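Section 2: Getting the room ready

I'm going to assume you've read Section 1 and you have your key from Yareli Alvarado at the front desk. If you don't, go get it now, because she leaves at lunch and I'm no help after that (I don't have a spare!).

1. Turn on the ceiling lights first. The switches are inside the door on the right, and they're stiff, so give them a good push. I like every light on for setup, even on a sunny day.

2. Start the wall air conditioner. In July I give it a full 60 minutes before anybody comes in. The rest of the year 14 is plenty. Leave the fan speed on low or you'll be shouting over it all morning.

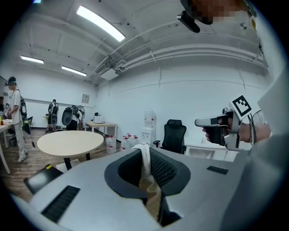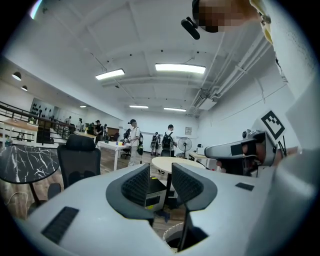 3. Walk the long wall where the white pipes run up to the air conditioner. You're looking for drips on the floor and anything leaning where it shouldn't be. Found a drip? Put the Plonum tray under it and write it in the Escobedo binder — Jacinto Arriaga reads that binder every Friday and he really does fix things.

CAUTION: Please don't hang anything from the pipes. No coats, no banners, no string lights, I don't care how cute they are. They are not hooks.

4. Bring out the tables. Two people per table, lift, don't drag. I dragged one my first week here and the scratch is still by the door if you want to go admire it.

5. Run your extension cords along the walls and tape down any spot where people have to step over one. The good tape is the Virska roll in the bottom drawer. The other roll leaves gunk.

6. Check your headcount. The limit is 100 with the tables folded away. With tables out, use the chart in the back of this guide, and go with the lower number if you're between rows.

NOTE: If the air conditioner quits on you, turn it off at the wall, wait a few minutes and try once more. Only once! After that call the Plavitdale office and leave it alone.

7. Last thing, prop the door open and sign the sheet. Start time goes in the left column, your initials in the right. Closing up is in Section 3.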